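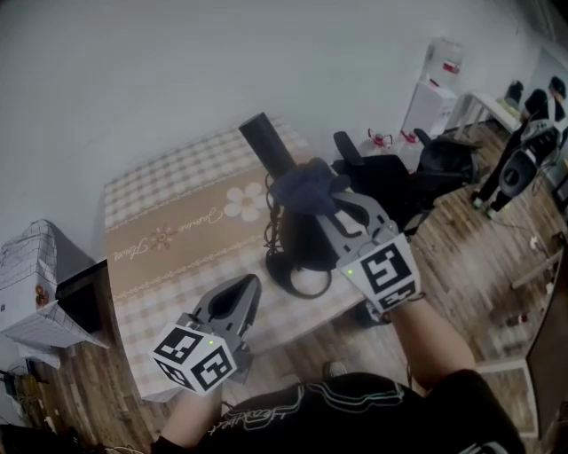

# The Saturday Demonstration

Eskil Brekke had been selling the Dastuva kit for 12 weeks before anyone asked him to fold something with it. People asked about the price, and the warranty, and whether the batteries came in the box (they did), and one gentleman from Troltora had kept him on the phone most of a morning about the color. But Sølve Grønli walked in on Saturday with her coat still buttoned, set a shopping bag on the counter, and said she'd like to see it do a cloth.

"A cloth," said Eskil.

"A dark one. My sister bought the Domden set, and she says it's fine with cups but it can't find a hem to save its life."

Now, Eskil was a fair man, and he had used the Domden set himself and thought it a perfectly good set, so he only nodded and went to get the grippers. He liked the moment of picking them up, one for each hand, with the patterned cube riding along on top like a hat on a small, serious animal. You worked them the way you'd work a pair of kitchen tongs, and the software watched the cubes and learned where your hands had been. That was the whole pitch, really, and after all those weeks he could give it in his sleep, and his wife said that he sometimes did.

He pinched up a navy cloth with the right one and lifted it over the checked tablecloth with the daisy on it, and waited for Sølve to be impressed. She was reading the price card.

"540 a month," she said.

"For the pair, with the software. You can stop whenever you like."

"And if I buy it?"

"1,414." He had never found a good way of saying that number. He'd tried it quickly and he'd tried it slowly – it came out the same size every time.

She put out her hands then, and he laid the cloth down and gave her the grippers, and showed her where her fingers went. Her first try caught nothing at all. Her second caught the tablecloth, daisy and all, and they both laughed, and Eskil told her about the week he'd started, when old Yin, who had trained him, made him fold the same dish towel until it was time to go home.

"What did that teach you?" Sølve asked.

"To come at the corner from the side. And to bring a bigger lunch."

So she came at the corner from the side. It took her 20 minutes to get a fold she would put her name to, and in that time she told him about the guesthouse, and the napkins, and her mother's hands, which had folded every one of those napkins until last July and now mostly rested in her lap. She wanted her mother to be the one to teach it, she said. She thought a thing like that ought to be learned from somebody in particular.

Eskil had a line in the sales binder for nearly everything, but he didn't go looking for one. He asked whether her mother had small hands.

"Very small."

"Then we'll want the narrow grips," he said, and went to see if there were any in the back.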